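Korkwood Rooms – Frequently Asked Questions

How do I book a room?
Bookings are made through the form on our Rooms page. You will get an email with your booking number once the deposit is paid. If the email has not arrived by the next morning, check your spam folder and then write to us.

When can I check in?
Check-in is from 3 p.m. and check-out is by 11 a.m. If you expect to arrive after 9 p.m., tell us in advance and we will send you the door code. 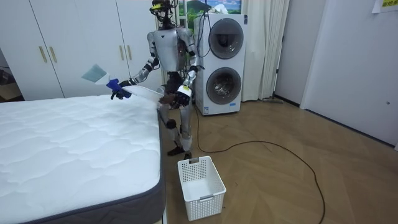
Page last changed: August

Where is the house?
We are at 817 Tanen Street, on the corner across from the Rebelo bakery. The front part of the house was built in 1874 and has no elevator. The rear wing was added later and has ground-floor rooms.

How do I get there without a car?
Take bus 407 to the Kikine stop and walk uphill for two blocks. The last bus leaves the station at 10:40 p.m.

Is breakfast included?
No. There is a shared kitchen on the ground floor with a stove, a kettle and basic dishes. Coffee and tea are free. Please label anything you leave in the refrigerator.

Are the beds made up?
Yes. Sheets, a blanket and two pillows per person are included. Extra blankets are in the hall closet – take what you need.

How often are rooms cleaned?
Rooms are cleaned between guests. For stays of a week or more, we also change the sheets and towels once a week.

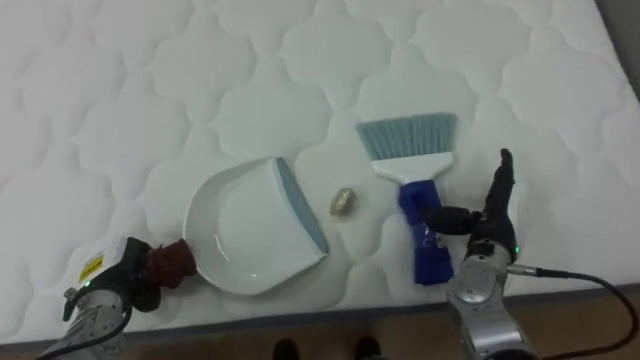
If you would like fresh towels sooner, leave the used ones outside your door before 10 a.m. There is no extra charge for this.

Can I bring a dog?
Dogs are welcome in the rear wing only. Please mention your dog when you book and keep it off the beds.

Can I cancel?
You can cancel up to a week before arrival and get the full deposit back. After that we keep the deposit, but you can move your stay once to another date – subject to open rooms.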